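Speaker notes — "Two Arms, One Table: What We Learned Writing the Planner"
Afternoon session, 40 minutes with questions. Slides are on the Galix laptop, clicker is in my coat.

OPENING (slide 1, leave it up while people sit down)

Thank you for coming, and thank you for choosing this over the coffee, which I'm told is very good this year. Say hello from Suha Haddadin, who wrote most of the scheduler and would be up here with me if she weren't moving apartments this week. If you like the second half of the talk, please write to her and tell her so. I mean that, she never believes me when I pass it on.

I'm Fathima Bepari. I work on Trudotmont, our planning and control layer for pairs of arms that share a workspace. Most of what I'm going to say is about software, and quite a lot of it is about timing, so if you came for hardware I will try to be entertaining anyway.

WHY TWO ARMS ARE HARDER THAN ONE (slides 2 to 5)

Start with the doorway story. Two polite people reach a doorway, both stop, both start, both stop again. Let them laugh, then go to slide 3, the plot of joint speeds from last June. Point at the flat parts. Each flat part is both arms waiting for the other, and our first planner did that all day long.

Explain how it got that way. We planned each arm by itself and treated the other one as a moving obstacle, with a padded shell around every link. It was easy to write and easy to explain to people upstairs. The trouble is that when two objects sit close together, the shells overlap before either hand is anywhere near its target, and the planner says there's no path. It was correct, too, given what we'd told it!

Don't get lost in the geometry here. I did at the Brudach meetup and lost the whole back row.

RESERVING SPACE AND TIME (slides 6 to 9)

Suha's idea, so credit her again. The planner divides the volume over the table into cells, and an arm reserves cells for a stretch of time, a bit like booking a meeting room. The other arm can pass through as soon as the booking is over. Shells are still there but they shrink with speed, so a slow hand over a crowded spot is allowed to come in much closer than a fast one.

Slide 7 is the animation. Click once and wait, it takes a moment to load. Talk through the left arm giving back its cells early when it finishes a grasp ahead of schedule. Early release was a late addition and gave us more than all the clever search work I did over the winter (pause here, look wounded).

Slide 8, the replay test. We ran 2,000 recorded tasks through the old planner and the new one, same starting poses, same goals. The old planner deadlocked in about 20 percent of them. I'd like to say the new one never does, but it still happens when both arms want the same object, and I'll come back to that.

PERCEPTION, BRIEFLY (slides 10 and 11)

Somebody always asks, so do it now. Each wrist has its own small camera, and when one hand is working, the other wrist very often has the better view of it. So we let either view update the shared object list, with a time stamp and a confidence. The newest confident estimate wins.

Mention the bug, people enjoy the bug. For most of a month, the second gripper was being added to the object list as an object. The planner would carefully make a plan to pick it up. The fix was to project both arm models into every view and mask them out before detection. Ten lines of code, more or less, and a very long afternoon to find where to put them.

Toy fruit and plastic dishes are a kind place to test all this — bright colors, simple outlines — and I should say plainly that clear containers still give us trouble.

TOOLING (slides 12 to 14)

If time is short, skip 13 and go straight to the log viewer. The viewer is called Haddad, yes, after Suha, she has stopped objecting. It lines up camera views, joint states and reservations on one timeline. My honest advice to anybody starting out is to write the viewer first. We wrote ours second and paid for it.

CLOSING (slide 15)

Return to the case where both arms want the same object. Right now the arm with the shorter path gets it and the other one replans. We're trying a version where the loser picks its next task while it waits. Thank the organizers, thank Suha once more, and put up the last slide for questions. 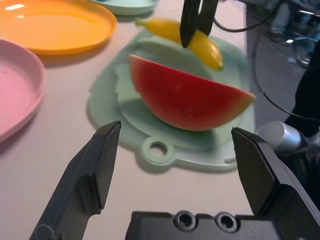

What happens if one arm's camera drops out in the middle of a task?

The arm finishes its current motion using the other wrist's view if that view is recent enough, and otherwise it slows to a stop and keeps its reserved cells until an operator clears it.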